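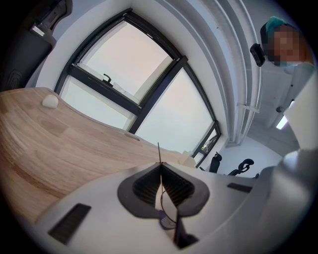 존드턴 롤런즈 빌딩의 창가 책상. 검은 창틀 너머로 옅은 하늘.

존드턴 롤런즈 빌딩 공유 작업실, 창가 자리 요금 따로 받는다… 입주자 반발

존드턴 시내 롤런즈 빌딩의 공유 작업실이 4월부터 창가 자리에 별도 요금을 매기기로 하면서 입주자들이 들고 일어났다. 운영사 딜투스는 금요일 오전 입주자 전원에게 이메일을 보내 창가 책상 이용료를 월 195파운드로 정한다고 통보했다. 안쪽 자리 요금은 그대로. 지금까지는 창가든 복도 쪽이든 같은 값이었고 먼저 온 사람이 앉으면 그만이었다.

이메일이 도착한 시각은 오전 9시 조금 넘어서. 점심 무렵에는 건물 1층 우편함 옆에 항의문이 붙었고, 저녁에는 온라인 서명이 열렸다. 서명은 이번 주 들어 1,112명을 넘겼다. 입주자 수보다 훨씬 많은 숫자인데, 근처 상인과 예전 입주자, 건물을 오가는 주민들까지 이름을 올렸기 때문이라고 한다.

서명을 시작한 번역가 헬레드 로허 씨는 "요금 인상 자체보다 통보 방식이 문제"라고 했다. 설명회도 없었고 의견 수렴도 없었다는 것. 로허 씨는 작업실이 문을 연 첫해부터 이곳을 썼다. "계약서에는 '책상 하나'라고만 적혀 있어요. 창에서 몇 걸음 떨어진 책상인지는 어디에도 없습니다. 그런데 계약 기간 중간에 자리 등급을 새로 만든다는 거잖아요."

딜투스 쪽 말은 다르다. 딜투스에서 건물 운영을 맡은 엘리스 보웬 부장은 기자와의 통화에서 "창가 자리를 둘러싼 다툼이 워낙 잦았다"고 설명했다. 아침 일찍 가방만 던져 놓고 나가는 사람, 하루 종일 자리를 맡아 두는 사람, 그걸 치웠다가 언성이 높아진 일. 민원이 겨울 내내 이어졌고 그때마다 직원이 올라가 중재를 해야 했다고 한다. 보웬 부장은 "돈을 더 벌자는 게 아니라 질서를 잡자는 취지"라며 "창가 자리를 원하지 않는 분은 한 푼도 더 내지 않는다"고 말했다.

그러나 입주자들은 여기에 보증금 문제가 숨어 있다고 본다. 통보문 두 번째 장을 보면 창가 자리를 고정석으로 쓰려는 사람은 보증금 500파운드를 따로 맡겨야 한다. 중도에 자리를 포기하면 돌려받기까지 2개월. 이 조항은 이메일 본문에는 없고 첨부파일에만 들어 있었다. 첨부파일을 안 열어 본 사람이 적지 않았고, 뒤늦게 알고 화를 낸 사람이 많았다는 게 로허 씨의 얘기다.

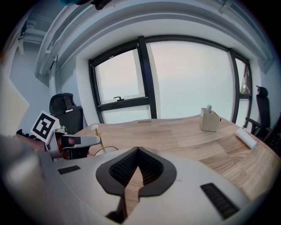 창가 자리가 왜 이렇게 인기인지는 건물을 아는 사람이면 안다. 롤런즈 빌딩은 원래 포목 도매상이 쓰던 건물로, 안쪽으로 깊숙이 들어간 구조라 뒤편 자리는 한낮에도 등을 켜야 한다. 창 쪽은 사정이 다르다. 검은 세로 창살 세 개로 나뉜 큼직한 창이 책상 바로 뒤에 있고, 구름이 하얗게 깔린 하늘이 그대로 보인다. 앞쪽 모서리가 둥글게 휜 밝은 나뭇결 책상도 그 앞에 놓여 있다. 도면을 그리거나 색을 보는 일을 하는 입주자들에게 자연광은 취향이 아니라 작업 조건이라고 한다. 삽화 일을 하는 니아 니콜라스 씨는 "안쪽 자리에서 색을 맞춰 보내면 인쇄소에서 꼭 다시 전화가 온다"고 했다. 그는 창가 요금을 낼 생각도 해 봤지만 보증금까지는 무리라고. "그 돈이면 집에서 일하죠. 집에는 창문이 있으니까."

니콜라스 씨 같은 사람이 빠져나가면 건물 전체가 손해라는 목소리도 있다. 1층에서 커피와 샌드위치를 파는 가게 드로켈의 주인 락말 라나싱헤 씨는 서명에 일찌감치 참여했다. 손님 상당수가 위층 사람들이다. 라나싱헤 씨는 "작년에 난방이 고장 났을 때도 다들 외투 입고 버텼던 사람들"이라며 "이번엔 분위기가 좀 다르다. 나가겠다는 말을 진지하게 하더라"고 전했다. 가게 계산대 옆에는 종이 서명지도 놓여 있다. 펜이 자꾸 없어져서 줄로 묶어 놨단다.

난방 얘기가 나온 김에. 입주자들이 내놓은 요구 사항에는 요금 철회 말고도 몇 가지가 더 있다. 뒤편 자리 조명 교체, 고장이 잦은 승강기 수리 일정 공개, 회의실 예약 방식 개선. 승강기는 지난달에도 한동안 섰다. 딜투스는 부품을 기다리고 있다고만 했는데 언제 고쳐지느냐는 질문에는 답을 안 했다. 조명은 "검토 중". 회의실 예약은 새 시스템을 들인다고 했으나 시기는 정하지 못했다고 한다.

요금표를 둘러싼 계산도 제각각이다. 딜투스는 창가 자리 이용료가 시내 다른 작업실에 비해 높지 않다고 주장하지만, 비교 대상이 어디인지는 밝히지 않았다. 입주자들은 다른 곳은 인쇄기 사용료나 사물함이 요금에 들어 있다고 반박한다. 롤런즈 빌딩은 둘 다 별도. 로허 씨는 항목을 하나하나 정리한 표를 만들어 돌렸는데 "표를 보고 나서 서명한 사람이 제일 많았다"고 말했다.
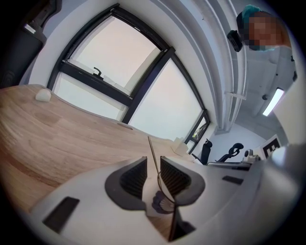
개인 물품 규정도 말이 많다. 새 규정은 고정석이 아닌 자리에 퇴실 후 남은 물건을 직원이 수거해 보관함으로 옮긴다고 정했는데, 어디까지가 '물건'인지가 모호하다. 노트북이나 가방이야 그렇다 쳐도, 끝이 뾰족한 가느다란 갈색 막대 하나, 테두리가 꽃잎처럼 물결진 조그만 보라색 물건 하나까지 같은 취급이냐는 것. 규정대로라면 그렇다. 크기나 값에 대한 기준이 아예 없다. 만들기나 공예 쪽 일을 하는 사람들은 자잘한 재료가 늘 책상에 나와 있게 마련이라, 저녁마다 싹 걷어 갔다가 아침에 다시 펴는 데만 한참 걸린다고 하소연한다. 보관함에서 물건을 찾으려면 평일 오후에 1층 사무실로 가야 하고, 주말에는 문을 닫는다.

보웬 부장은 이 부분에 대해서는 한발 물러섰다. "문구가 거칠었다는 지적은 받아들인다"면서 작은 소품은 예외로 두는 쪽으로 고치겠다고 했다. 다만 수정된 문구가 언제 나오는지는 미정. 창가 요금은 예정대로 간다는 입장이다.

시 쪽에서도 움직임이 있다. 존드턴 시의회의 클레드윈 벨리스 의원은 이 건물이 과거 시의 창업 지원금을 받아 내부를 고쳤다는 점을 들어, 지원 조건에 요금 관련 조항이 있었는지 확인해 보겠다고 밝혔다. 벨리스 의원은 "민간 사업자가 요금을 정하는 데 시가 일일이 끼어들 수는 없다"면서도 "공적인 돈이 들어간 건물이라면 최소한 사전에 알릴 의무는 따져 봐야 한다"고 말했다. 당시 협약서를 담당 부서에 요청해 둔 상태. 아직 받지는 못했다.

딜투스는 지원금 문제에 대해 "의무 사항은 모두 이행했고 협약 기간도 끝났다"고 짧게 답했다. 협약서를 공개할 수 있느냐는 물음에는 시와 협의해야 한다고 했다. 로허 씨는 끝난 게 맞다면 보여 주면 될 일이라고 했다.

입주자라고 다 반대하는 건 아니다. 이름을 밝히지 말아 달라고 한 한 입주자는 오히려 반긴다고 했다. 출근이 늦어 창가에 앉아 본 적이 거의 없는데 돈을 내고라도 자리를 보장받는 편이 낫다는 것이다. "일찍 오는 사람만 좋은 자리를 쓰는 것도 공평한 건 아니잖아요. 애들 학교 보내고 오면 늘 안쪽입니다." 다만 그도 보증금은 과하다고 했다. 추첨이나 요일별 순번제가 어떻겠느냐는 의견도 나왔는데 딜투스는 관리가 어렵다는 이유로 난색을 보였다.

순번제는 사실 예전에 한 번 해 봤다. 딜투스가 운영을 맡기 전 얘기다. 칠판에 이름을 적는 식이었는데, 이름을 지우고 자기 이름을 쓰는 일이 생겨 흐지부지됐다고 오래된 입주자들은 기억한다. 니콜라스 씨는 "그때도 싸우긴 싸웠는데 돈 문제로 싸우지는 않았다"고 했다.

입주자 대표들과 딜투스의 면담은 다음 주로 잡혔다. 장소는 롤런즈 빌딩 회의실. 시간은 오후 6시로 정해졌다가 일하는 부모들이 어렵다고 해서 낮 12시 반으로 바뀌었다. 로허 씨와 니콜라스 씨가 참석하고 딜투스에서는 보웬 부장이 나온다. 벨리스 의원도 초대를 받았지만 일정 때문에 보좌진을 보낼 수 있다고 한다.

입주자들은 면담 전까지 창가 고정석 신청서를 내지 말자고 서로 권하고 있다. 신청이 이미 들어왔는지 물었더니 딜투스는 "문의가 꾸준하다"고만 했다. 신청 접수는 건물 1층 사무실과 이메일로 동시에 받는다. 먼저 신청한 순서대로 자리를 고를수 있다.

면담 결과는 나오는 대로 추가로 전할 예정이다. 종이 서명지는 드로켈 계산대에서 영업시간 동안 계속 받는다. 승강기는 기사를 쓰는 지금도 멈춰 있으니 위층에 볼일이 있는 사람은 뒤쪽 계단을 이용하면 됀다.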